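4. Running the table demonstration on an open day

This section covers the tabletop sorting and pick-up demonstration for visitors. It assumes the robot has been unpacked and fixed to its base as described in section 2, and that both hands have passed the finger check in section 3. One operator and one host are needed. The operator stays at the control desk for the whole session and does not answer visitors' questions.

4.1 Before the doors open

1. Put the table in front of the robot with the long side facing it. Lock the table legs.
2. Lay the felt cover and pull it flat. A fold in the felt will catch the fingertips.
3. Switch on the robot and wait 60 seconds before sending any command.
4. Run the Susterano start-up routine from the control desk. Both arms rise and stop above the table.
5. Set the arm speed to Visitor. Full speed must not be used when the public is in the room.
6. Press the stop button, confirm that both arms hold still, then release it.

Caution: Keep people out of the marked floor area while the arms are powered. Cables run across the floor by the base, and staff crossing there should step over them and keep well clear of the arms.

4.2 Placing the objects

Use ordinary things that visitors will know from home or the office. Mix hard and soft shapes, and include at least one clear object, as people often ask how the robot copes with those. Leave a gap wide enough for an open hand between each object and the next. Bottles may be laid on their sides. Lids must be closed tightly.
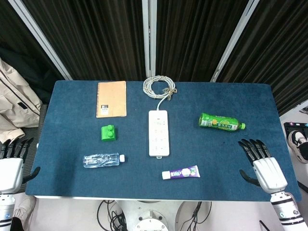 Heavy items should go close to the robot, where the arms do not have to stretch. The limit for a single-handed lift in this demonstration is 200 grams. Anything heavier may be touched or pushed but not raised.

Note: Do not plug in any electrical item placed on the table.

4.3 Giving the demonstration

1. The host welcomes the group and points out the stop button.
2. The operator says "arms moving" and waits for the host to reply "clear".
3. The operator selects an object on the screen. The nearer hand is used unless the operator changes it.
4. When the hand has closed, pause for 2 seconds before lifting.
5. Set the object down and open the hand fully before the arm moves off.
6. Repeat with other objects if time allows.

If an object is dropped on the table, leave it and choose another. If it falls on the floor, press stop before anyone picks it up.

Visitors may choose which object comes next. They may not hand anything to the robot or place their own belongings on the table. At the Trarnton open day in April, a visitor leaned across to straighten an item between lifts and the session had to be stopped. The host should stand at the end of the table from then on, on the side nearest the group.

4.4 Closing down

1. Send both arms to Rest and wait for the control desk to show Parked.
2. Turn off arm power, then the main switch.
3. Clear the table and wipe the fingertips with a dry cloth.
4. Enter the number of lifts in the log. The finger pads are inspected after every 100 lifts.

Faults found during a session should be reported to Hậu Văn at the Turner workshop before the robot is used again.

Section last revised September 2020.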